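Comparing Two Sets of Gripper Fingers for Picking Up Loose Wire
Project report, September 2021
Kulsoom Mughal, Gualtiero Fontana and Gayan Pramanik
Supervisor: Elīna Grīnberga 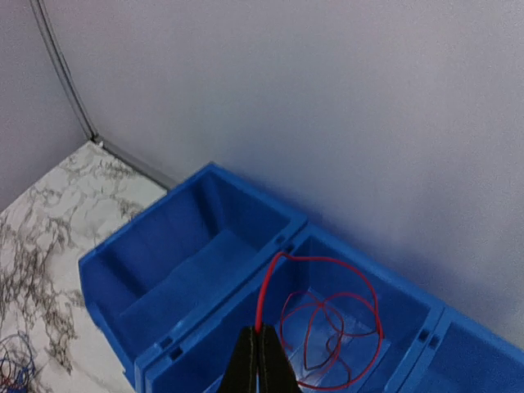 Figure 1. Wrist camera view with the tapered fingers closed on the red wire over the middle bin.

1. Background

Our project started from a task in the Dudbridge teaching lab. Short lengths of hookup wire come back from the first-year electronics classes mixed together, and somebody has to sort them by color into parts bins. We wanted to know whether the small arm in the lab could do part of that work, and how much the choice of gripper fingers would matter.

Wire is an awkward thing for a robot to pick up. It is thin, it bends when you touch it, and one piece is usually caught on another. Most of the grasping exercises in our course used blocks and cups, where the shape stays the same during the pick. We could not assume that here.

The question we set ourselves was narrow. With the same arm, the same camera and the same control program, do tapered fingers pick up wire more reliably than flat ones?

2. Equipment

The arm is the six-joint Kadomport that the lab already owned. It has a parallel gripper with swappable fingers. We used 2 finger sets:

Flat fingers. The standard set, with wide pads and a thin rubber facing.

Tapered fingers. Black, matte, narrowing toward the tips, with no rubber. Gayan drew these and we had them printed in the Weerasinghe workshop.

A small camera is mounted at the wrist and looks down past the fingers. The controller is a Prulotell board running the lab's usual software. We changed nothing in it except the closing force and the speed of the last part of the approach.

The bins are blue plastic stacking bins that link together through slots in the rims. They stand on the counter against the wall. We left them linked, because single bins slid when the arm touched a rim. The wire was thin insulated wire in red and blue.

3. Method

Each attempt had three steps. The arm moved above the wire, the person at the keyboard chose a grasp point in the camera view, and the arm went down, closed and lifted. We did not try to find the grasp point automatically. Karthik Amarasinghe, who did an earlier project on the same arm, told us this would take up most of our time, and we took his advice.

An attempt counted as a success if the wire was still in the fingers after being lifted clear of the bin rim and held there. If two pieces came up together we wrote it down as a double and counted it as a failure. If the arm stopped on a contact fault we repeated the attempt and did not count the first one.

We made 238 counted attempts in total. Of these, 108 were with the tapered fingers and the rest with the flat ones. The numbers are not equal because the flat fingers had to be run again after we found that one pad had been put on crooked. We kept only the attempts made after the pad was fixed.

4. Results

The tapered fingers did better. They succeeded in 80 percent of attempts. The flat fingers succeeded in a little over half.

The difference was largest when the wire lay flat on the bin floor. The flat pads often landed on the plastic before they reached the wire, and then closed above it. The tapered tips could get down on either side of a single strand. When a loop stood up from the pile, both sets did well and we saw no clear difference.

Doubles happened more with the flat fingers. The wide pads took in whatever was next to the chosen strand. With the tapered set we could usually aim at one strand, provided the camera view was clear.

The tapered set had its own problem. Without rubber, the wire sometimes turned in the grip when it was held near one end. It did not always fall, but the free part swung around and could catch on a divider. Raising the closing force helped a little. We did not go higher than the second setting, as Elīna was worried about marking the insulation.

5. Camera notes

The wrist view was good for choosing a grasp point and less good for the last bit of the descent, when the fingers cover part of the bin behind them. We got used to picking the point early and not correcting it afterward.

Color also mattered. Red wire was easy to see against the blue bins. Blue wire was hard, and whoever was at the keyboard took noticeably longer over it. We moved the blue attempts onto the open counter for this reason. The counter has a dark veined pattern on white, so it was not ideal either, but the curved shape of the wire could be told apart from the veins. We have not separated the results by surface, and this is a weak point in the comparison.

6. What we would change

Gualtiero would like to glue a narrow strip of rubber inside the tapered tips and run the same attempts again. Kulsoom thinks plain gray bins would help the camera more than any change to the fingers. The two changes should be tested separately.

The grasp point was always chosen by one of us, and we got better at it. The later attempts probably look better than the early ones for both finger sets. A future group should mix the order of the sets from the start.

The finger drawings and the attempt log are in the shared project folder. The printed set stays with the arm, in the drawer under the controller. We have asked for the lab to be free in October so that the rubber strips can be tried.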